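The Blue Thing

We had been in the flat for one night and I had already fallen in love with it, the whole ridiculous top-floor length of it, with the boiler that sang and the window that looked straight down Carrilho Street to the harbour. The movers from Dondisov had brought up everything we owned in a single morning, for 1,450 all in, and they had written on the boxes in a code of their own that we never cracked. So the kettle was in the bath, the books were in the hall, and the bedroom had got whatever was left.

My sister came round at ten to help. She is wonderful at unpacking. She goes at a box the way other people go at a birthday present, elbows out, and she sings while she does it! I gave her the bedroom, because the bed was the one place in the flat where you could put something down and find it again, and I told her that anything lying on it needed folding, hanging or throwing away.

"There's only this," she called. "What is it?"

I went to look.

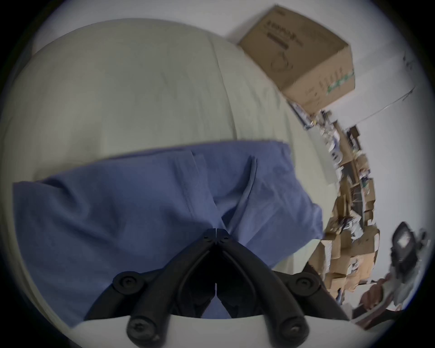
The blue thing, before anyone had a theory.

I didn't know what it was. I had lived with those boxes for a month, I had packed half of them myself, and I had never seen it before in my life. It was a lovely colour, though, a sort of rainy-day blue, and it had a proper hem. My sister said curtain. I said it was too soft for a curtain. She said I had clearly never met a good curtain, and off we went, arguing happily across the mattress the way we used to argue across the back seat all the way to Surnmont and home again.

Surnmont was where our grandmother lived, in a house with a thousand cupboards (1,000 exactly, according to her, and we were never allowed to check). Everything in those cupboards was folded. Tea towels, tablecloths, pillowcases with other people's initials on them, all of it squared off and stacked and smelling of soap. She taught us to fold on her big bed, one of us at each end, walking towards each other like dancers. You met in the middle, handed over your corners and walked back for the next lot. I loved it. I loved the walking most of all.

"Right," said my sister. "Let's at least find out how big it is."
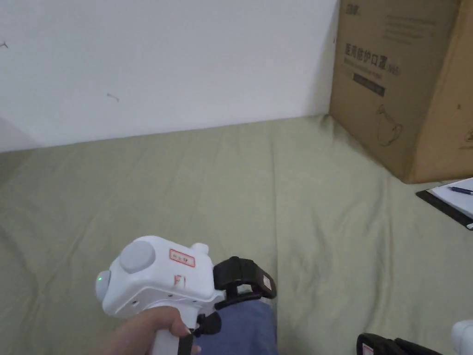
Where do you start with a crumpled cloth when you can't tell which way up it goes?
Find any stretch of hem and follow it along with your fingers until you come to a corner.

That was our grandmother's rule, and I said it aloud without meaning to, in very nearly her voice. My sister laughed so hard she had to sit down among the packing paper. Then she got up again and we did it. I followed the hem one way and she followed it the other, and for a while there was no noise but the boiler, humming through something that might have been a waltz.

She lost her place and began again. I found a corner, or what I took for a corner, and held on to it like a prize.

"Pull," I said.

"You pull."
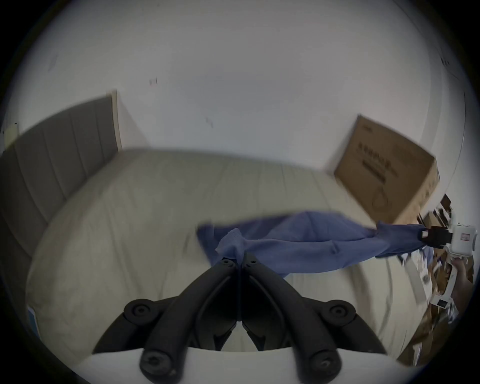

Our grandmother had strong views on pulling. You both leaned back, she said, and you felt the cloth wake up, and only then did you fold it. If one of you leaned and the other dawdled you got a rope, and ropes were for boats. Well, there was our rope, one side of the blue drawn out thin and twisted and the rest of it sprawled flat over the bedclothes, refusing to take part. I could practically hear her tutting. I was delighted. We were two grown women in a new flat making exactly the mess we had made at seven and nine, and it felt as though Surnmont had come up all those stairs behind us and let itself in.

We dropped it and made tea. The mugs were in a box marked CLURKAR 2, which we had taken for shoes, and we drank standing at the window while a ferry came in under the gulls.

"It could be hers," my sister said after a bit. "It could have come from one of the cupboards."

I had been thinking the same thing since the hem. 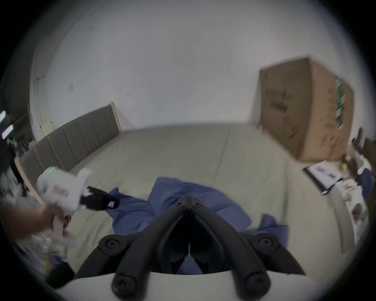
I wanted the bedroom to be the first finished room, the one we could shut the door on and be proud of. It had a good start. The headboard was up, grey and padded with its long upright channels and its edge of pale wood, and I thought it looked terribly grand against all that bare wall. There was still the big cardboard box to deal with, and I meant to, I really did. But the blue thing had settled itself in a heap in the middle of the bed, and the longer I looked at it the less I wanted to put it away.

"Leave it out," said my sister. "See what it turns into."

So I put down my mug and took one end, and she took the other, just for the walk.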